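3.2 What people do with a tablecloth

I'll admit that I came to tablecloths by accident. My plan for the Wurneck interviews was to ask people about recipes, and I had a whole notebook of questions about soup. But every time I sat down in somebody's kitchen, the first thing that happened was that a cloth came out of a drawer, got shaken, and was smoothed flat with both palms before I was allowed to put my recorder down. After the fourth kitchen I stopped asking about soup (mostly!) and started asking about the cloth.

So this section is about covering. I mean the plain household habit of putting fabric over a table that would work perfectly well without it. Earlier writing on home textiles tends to go straight for the fancy end, the embroidered wedding linen and the lace that gets passed down and fought over. I love that stuff too. It just isn't what most of my 60 households were using at lunchtime. They were using something plain, in a color they described as "sand" or "oatmeal" or, in one case, "the color it went."

Plain cloths turned out to be surprisingly hard to talk about. Ask someone about their grandmother's lace and you'll be there until dark. Ask about the beige one and you get a shrug, then a pause, and then – if you keep quiet and drink your coffee – a story. One woman in Mirkholm told me she'd bought hers the week she moved out of her parents' place and had never thought of it as nice. She had also never let anyone cut bread on it. When I asked about that she laughed and said, "Well, it's mine."

I sorted what I heard into 3 loose groups: cloths that protect the table, cloths that hide the table, and cloths that announce something (company, a holiday, a serious conversation). The groups leak into each other all the time. A protecting cloth becomes an announcing cloth as soon as it's been ironed. Figure 4 has the sort of plain beige covering I have in mind, spread over a wide surface with a white wall behind it.
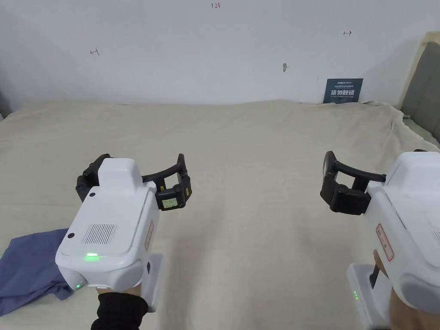
Figure 4. Plain beige cloth on a work surface. Photo: Rommel Cruzado.

What interests me about a plain cloth is how much it changes the rules of a surface. People told me they put keys down more gently on fabric. They don't slide plates, they lift them. Children who would happily draw on bare wood ask for a sheet of newspaper first. Abou Jaoude calls this "borrowed manners" in a short essay on café tables, and I've been stealing the phrase ever since. The table borrows them from the cloth, and then we borrow them from the table.

There's a money side as well. Several people in Mirkholm had bought their everyday cloth by the yard from Ivent, the discount fabric store out by the bus depot, and hemmed it themselves or didn't bother. The unhemmed ones were talked about with real affection. I got a long and very funny account of a fraying edge that had been trimmed so many times the cloth no longer reached the end of the table, so the family had simply moved their chairs closer together. I can't put that in a chart, but I think it belongs in any account of how a household sits down to eat.

Bigger surveys don't help much here, I'm afraid. The Wurneck household inventory lists close to 2,000 textile items and files nearly all the plain cloths under "other." I spent most of December going through that category by hand, and what struck me was how often the same item carried a second note in pencil: "kitchen," "for ironing on," "picnic," "dog." A cloth's job kept changing while its entry stayed put.

That drift from one job to the next is where I go in section 3.3, starting with the ironing blankets, and with the two sisters in Wurneck who still don't agree on whether theirs was ever a tablecloth at all.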